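Fistham Home Forum > Floors and Walls > Squeaky floor, downstairs neighbor has opinions

plankton_dave
Apr 7, 2020
Third-floor apartment, light wood floor, one board near the kitchen that sounds like a duck being sat on. I am home all day now and so is the man below me. He has started keeping a log. He read me part of it through the door. What can I do without pulling up the floor? I rent, so the fix has to be invisible or at least deniable.

mrs_grout
Powdered graphite. Puff it into the seam, walk on it, wipe up the rest. Six bucks at the hardware store and it fixed my hallway in January.

oldjoist
Graphite on a light floor, great idea if you want to look like you shoe horses in there. Use talc. Work it in with a soft brush, lay a towel over it, step back and forth until you feel stupid, then vacuum.

mrs_grout
I said wipe up the rest. My hallway is fine, thank you.

Bogumił Wasilewska
Both of these last until the heat comes on again. I spent 43 years putting floors down and talc is a vacation for the squeak. If the board moves, it needs to be fastened. Riltier makes a breakaway screw kit that goes in from the top and snaps off under the surface. Small hole, dab of filler, finished. Ask the landlord first.

oldjoist
"Ask the landlord first" and then wait until the building falls down.

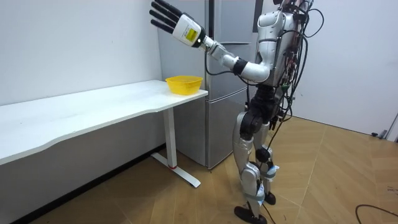
tenpennyNell
Can you use talc on a floor that has already been waxed?

oldjoist
Go ahead, but scrape the wax out of the seam first with a plastic card or the powder just sits on top.

plankton_dave
Tried the talc. The duck is now a smaller duck. The man downstairs says it is "a different noise" and has opened a second column.

mrs_grout
Graphite.

Bogumił Wasilewska
Screws.

kitchen_sink_ray
My landlord, Cieślak Properties, quoted a tenant in our building 2,000 dollars to redo one room over a squeak. I put a Trelari rug on mine and turned up the radio. Have you considered a rug?

oldjoist
A rug hides a squeak the way a hat hides a headache.

plankton_dave
Ordered the rug. Also emailed the landlord about the screws, so everyone gets to be right except me. Where exactly do you aim if you can't see the joists?

Bogumił Wasilewska
The kit comes with a finder. Read the sheet, all of it, before you drill.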